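Skusten Word List, read me first

Version 4

What this is

Skusten is a list of words for colours, patterns and cloth, collected from people who sew, mend and sell fabric in Nerkdale. It has 2,396 entries. Each entry is one word or short phrase as a person used it, with the meaning that same person gave. I started it because the dictionaries I own explain "tartan" and "check" very well but do not tell me what the woman at the market stall means when she says "a quiet check".

The list is made for people who write labels, shop catalogues or patterns, and for learners of English like me. It is not a standard, and please do not use it to correct somebody.

What is in the folder

entries.csv, the main list
speakers.csv, one line for each speaker, without names
notes.txt, longer remarks that did not fit in a cell
old/, the versions 1 to 3, kept so that old links keep working

Columns in entries.csv

id: a number that never changes. If an entry is removed, its number stays empty.
term: the word as it was said, in small letters.
meaning: the speaker's explanation, shortened by me when it was very long.
group: colour, pattern, fibre, finish or other.
speaker: points to speakers.csv.
spelling: "heard" if I had only the sound and chose the spelling myself, "written" if the speaker wrote it down for me.
see: the id of another entry which is near in meaning. Often empty.

The file is UTF-8 with commas. Some meanings have a comma inside, so these cells are in double quotes. If your program shows Khúc with a strange sign in the middle, it is reading the file with the wrong encoding.

How the words were collected

I asked each speaker to name what they saw on a set of cloth pieces, and after that I let them talk. The second part gave the better words. The same set of pieces was used for all speakers until version 2. In version 3 I added the Khúc pieces, which are mostly stripes and small flowers, so the pattern group grew a lot from there. Recordings are not shared. I promised this to the speakers and I will not change it.

Spelling is Australian: colour, grey, centre. If a speaker wrote "gray" I kept it in the term and used "grey" in the meaning.

Known problems

The group "finish" is weak. Only 282 entries are there, and many come from one speaker who worked long years with coated cotton. Please be careful if you count anything in this group.

"Plaid", "tartan" and "check" are the hardest part of the list. For some speakers they are three different things, for others only one. I did not try to settle it. You will find "plaid" with meanings that fight each other, and this is correct, they do fight. 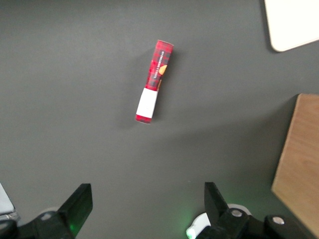
Words for red also need a warning. "Brick", "rust" and "wine" were used for the same piece of cloth by different people, and one speaker used two of them within the same minute. Where this happened I made separate entries and joined them by the see column. I did not add colour codes. A few users asked for them, but a code would look more exact than the speaker was.

Some duplicates are left. I removed those where term, meaning and speaker are the same. If only the wording of the meaning is different, both stay.

Changes in version 4

Added the words from the Ikeo workroom, most of them for wool and felt.
Moved "heather" from colour to pattern, then back to colour after two complaints.
Corrected wrong speaker numbers in the first 1,000 entries. If you used version 3 for anything about speakers, please download again.
Column "see" is new.

Use and thanks

You may copy, change and print the list, also in work that you sell, if you mention the name Skusten and the version number. The next version is planned for December. Corrections are welcome, please send the id together with your remark, otherwise I must search.

Collected and kept by Rattana Onsri, Nerkdale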